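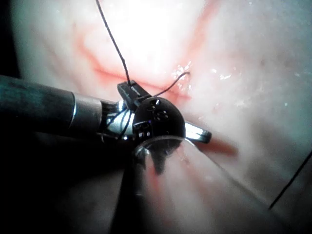
Notebook entry, September
Tool Mark Section, Hasico Laboratory
Last updated: September, 4:40 p.m.

Print | E-mail

Matter: Burglary of the Zundeletti hardware store, Tresard. Lock cylinder and strike plate submitted by the city police.

The sealed package was received at the front desk and opened at 9:15 a.m. The seal was intact and the item numbers agreed with the request form. The package held one rear door cylinder, marked Żak on the face, and one steel strike plate with both screws still attached. The strike plate had been wrapped in newspaper, and some ink had transferred to the back. The ink was left in place until the surface had been recorded.

The request asks whether the marks on the plate could have been made by the pry bar recovered in the alley. It also asks whether the cylinder was picked or forced. The pry bar has not yet been sent. The evidence unit was contacted before noon and stated that it would come with the next transfer.

The plate was examined first under low magnification. Two areas of damage were found. The upper area is a broad dent with no useful detail. The lower area shows parallel lines along the inner edge, and 37 of these were clear enough to record. A silicone cast was made of the lower area. The first cast trapped air at one corner and was rejected. The second is satisfactory and has been labeled and stored with the plate.

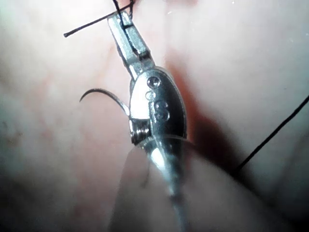
The cylinder was then taken apart on the clean bench. All pins were present. Light scratches were seen on two of them, in a position where an ordinary key does not normally reach. This does not by itself show that the lock was picked. The store should be asked whether a locksmith has serviced the door, and the request has been passed to the investigating officer in writing.

The cam at the rear of the cylinder is bent. The bend agrees with force applied to the door from outside, but the same result could come from a door that was pushed hard while badly aligned. No conclusion will be reported on this point until the door frame measurements arrive.

Test marks will be made in lead sheet when the pry bar is received. Colleagues are asked not to use the last roll of lead in cabinet 51. A new order has been placed. The comparison microscope was checked against the reference plate at 3:00 p.m. and was within limits. The left lamp flickers on warm-up and has been entered in the fault log. 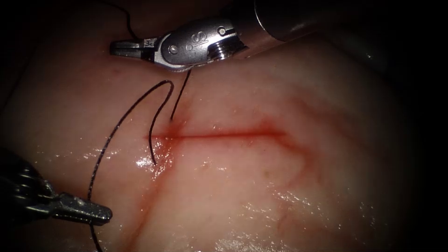

Red incision line in the tissue pad, with black suture thread at left.

Remaining work: clean the ink from the back of the plate, record that surface, and prepare the interim note for the Tresard detectives. Casts are to remain in the locked drawer overnight.

Contact the section office | Copyright Hasico Laboratory | Back to top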